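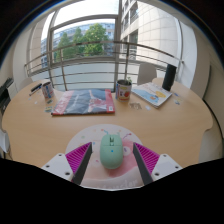
Page last changed: 6 June 2024

Plevby album preorders, quick FAQ

When's it out?
September. Vinyl and digital same day.

How many tracks?
16. The CD has 2 extra, both demos.

Is the vinyl numbered?
Yes, 101 copies, signed by Branwen Foulkes. No repress planed.

Can I change my address?
Email Danica Hodžić with your order number. Before it ships pls.

Tour dates?
Erken is confirmed. Mokcombe still waiting on teh venue.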